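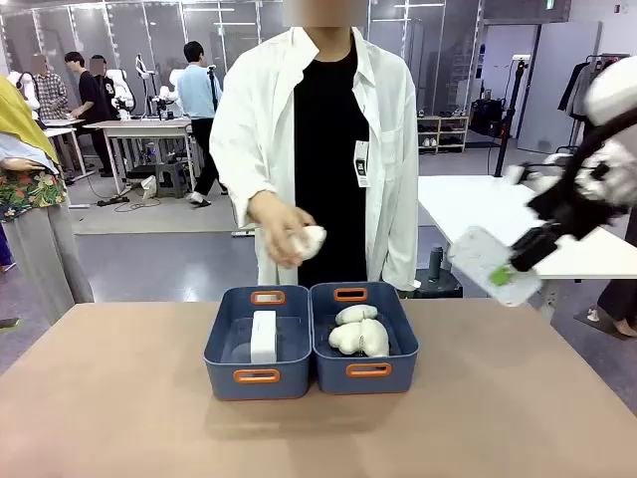 Mekdes Lencho wrote to me after the last version of this talk and asked why I spend so long on grandparents when the title promises bedtime reading, and it's a fair thing to ask. (Read it out. Smile. Wait for the room.)

So, grandparents. Mine read to me in a kitchen in Vurwood, with the radio on low, and she read badly! She skipped pages, she gave every animal the same gruff voice, and I adored it. I tell this story first because so many parents come up to me afterward a little embarrassed about how they read, and I want them to relax early on.

**Slow down here.** I always rush the next part.

- The Bralton library reading club: 179 families, one winter. Explain that it was only a sign-up sheet and a shelf by the door, with no prizes.
- Most of them picked the same book over and over. One boy had the same tugboat story 11 nights running, and his father could say it with the lights off.
- Ask: who here has hidden a book behind the couch? (Hands always go up. Put mine up too.)

Then the piece about repeats. A small child who wants the same story again is listening for the bits they know are coming, and there's such pleasure in that, the way we all hum along to an old song. Let them finish the line for you. Let them correct you, too.

If time is short, drop the Pavliuk story, though I'd be sorry to lose it. Don't drop the part on tired evenings. Say plainly that one page counts, and that a made-up story told in the dark counts, even if you doze off in the middle of it as I have done more than once.

*Water. Check the clock, we need to be out by 4:30.*

Questions next. Someone will ask about tablets. Keep it short and kind, and send them to Chae-won Yang's handout on the back table.

Thank the Bralton people again, and remind everyone the book swap starts up in August.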